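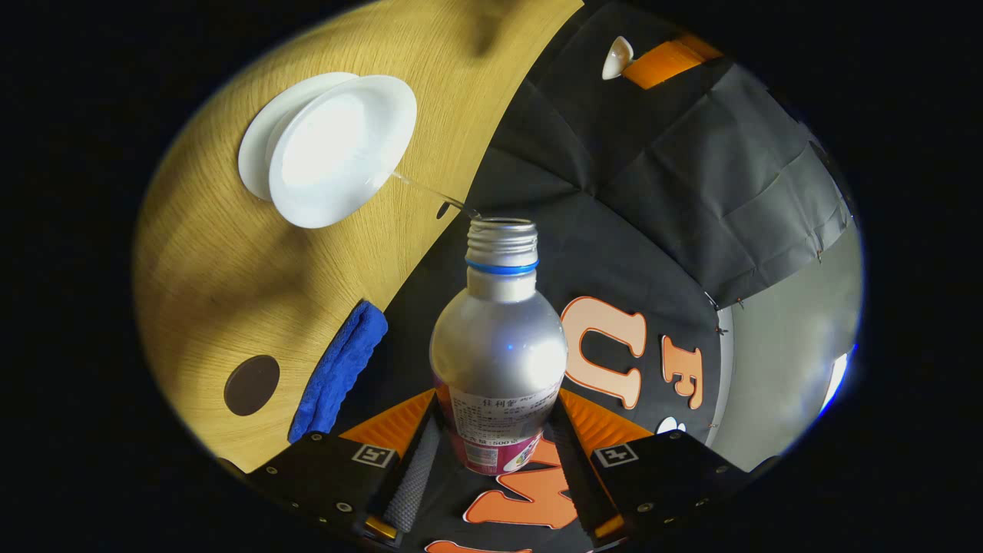 Loltham Distillery has a new bottling of its plum brandy out this month, January 2025. I've been following this one for a while, so a few notes.

The fruit came in last August from three orchards on the Workley side of the valley. Small plums, picked late. The distillery says it was a short crop and the price reflects that.

It was made with Bárány, the family firm that has supplied Loltham with yeast and advice from the beginning. This is the first time both names are on the label.

The run is 1,000 bottles, each numbered by hand. Almost 7 in 10 were spoken for before it went on general sale. The rest are at the distillery shop and at Pleletti in town. Limit of 2 per customer at both.

Price is $59. Last year's was cheaper but came in a smaller bottle, so compare before you complain. I had to do the math twice.

I tried it at the shop. Dry, a little almond from the pits, not much burn. I would drink it after dinner and wouldn't put it in a cocktail. My sister thought it needed ice.

Shipping is in-state only for now. They are waiting on paperwork for the neighboring states and would not give me a date.

Someone asked about the gift box. It is sold separately and the shop had run out when I was there. Pleletti still had a few behind the counter, so call first.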